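Imprimer, plier et conserver ses cartes topographiques à la maison
Conseils pratiques, par Eero Miettinen

Je prépare mes cartes sur la table de la cuisine depuis que j'habite en France, et plusieurs personnes du club m'ont demandé ma méthode. Je l'écris donc une fois pour toutes. Le français n'est pas ma première langue, vous me pardonnerez quelques tournures.

Avant d'imprimer

Choisissez d'abord l'échelle, ensuite le format du papier. Beaucoup de gens font le contraire et se retrouvent avec une carte au 1:25 000 réduite « pour tenir dans la page », dont l'échelle écrite en bas est devenue fausse. Dans la fenêtre d'impression, cherchez la ligne « taille réelle » ou « 100 % » et décochez tout ce qui ressemble à « ajuster à la page ».

Exportez l'image à 300 points par pouce. En dessous, les courbes de niveau se collent entre elles dans les pentes fortes et les cotes deviennent difficiles à lire. J'ai chez moi une feuille où le sommet de 555 mètres se lit 535 ou 585, selon la lumière. Elle est restée dans le tiroir.

Faites un essai sur une seule feuille. Mesurez avec une règle deux lignes du quadrillage kilométrique : au 1:25 000, elles doivent être séparées de quatre centimètres. S'il manque deux millimètres, l'imprimante a réduit l'image et il faut reprendre les réglages.

Assembler plusieurs feuilles

Laissez un recouvrement d'un centimètre entre les feuilles. Coupez la marge d'un seul côté, au cutter, contre une règle métallique de 30 cm. Posez la feuille coupée sur la marge de sa voisine et alignez sur le quadrillage. Les routes et les rivières sont de mauvais guides, l'œil accepte trop facilement un petit décalage.

Pour la colle, le bâton ordinaire suffit. La colle liquide fait gondoler le papier et je l'ai abandonnée. Pour une carte qui va servir beaucoup, je mets au dos une bande de papier japonais, c'est Mélanie Lévesque qui m'a appris cela. Le ruban adhésif transparent jaunit et finit par casser dans les plis.

Plier

Le pli en accordéon est le meilleur pour une carte assemblée. Pliez d'abord dans le sens de la hauteur, l'impression vers l'extérieur, puis en zigzag dans la largeur. Essayez de ne pas placer un pli exactement sur un raccord collé : l'épaisseur double s'ouvre très vite. Marquez chaque pli avec le dos d'une cuillère, sans appuyer trop.

Six volets de large me paraissent un maximum, au-delà le paquet est trop gros pour une poche de veste.
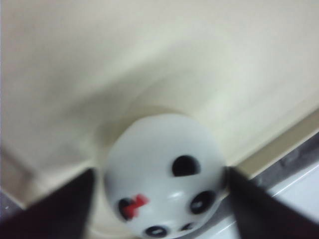
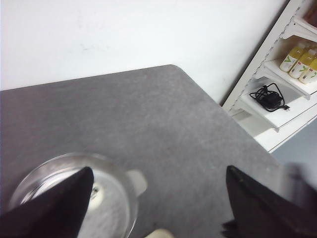 Peut-on imperméabiliser une carte imprimée au jet d'encre ?

On peut, à condition de laisser sécher l'encre une nuit entière et de choisir un produit sans eau. Vaporisez deux couches fines, dehors ou fenêtre ouverte, en attendant une heure entre les deux. Faites toujours l'essai sur une chute, certaines encres bleues bavent quand même. Avec une imprimante laser, le problème ne se pose presque pas.

Nettoyer et réparer

Pour les traces de crayon, une gomme mie de pain, en tapotant. La gomme blanche enlève aussi l'encre des forêts. La boue, il faut la laisser sécher complètement et la brosser le lendemain avec un pinceau sec et large.

Une carte froissée se repasse. Fer tiède, sans vapeur, un torchon en coton dessous et un autre dessus, toujours du côté non imprimé. N'essayez pas cela avec une carte plastifiée, ni avec une impression laser : le toner peut coller au tissu.

Les petites déchirures au croisement des plis se réparent par le dos avec un carré de papier fin. Si le trou a déjà mangé un nom de lieu, je le récris dans la marge avec une petite flèche.

Ranger

À plat si vous avez la place, dans un carton à dessin. Sinon roulées, l'impression vers l'extérieur : la carte reste mieux posée sur la table quand on la déroule, car les bords plongent vers le bas. Évitez la cave et le dessus des radiateurs.

Écrivez au crayon, au dos et dans le même coin pour toutes, la zone, l'échelle, le mois et l'année d'impression. Notez aussi le système de coordonnées. Une fois, en mars, j'ai donné à Helmi Nurmi un point lu sur une vieille feuille, elle l'a entré dans son GPS avec un autre système et elle a cherché la source à environ 150 mètres du bon endroit. Depuis j'écris le système en premier, et je le souligne.

Les chutes de papier font de bons marque-pages, et aussi des feuilles d'essai pour le vernis.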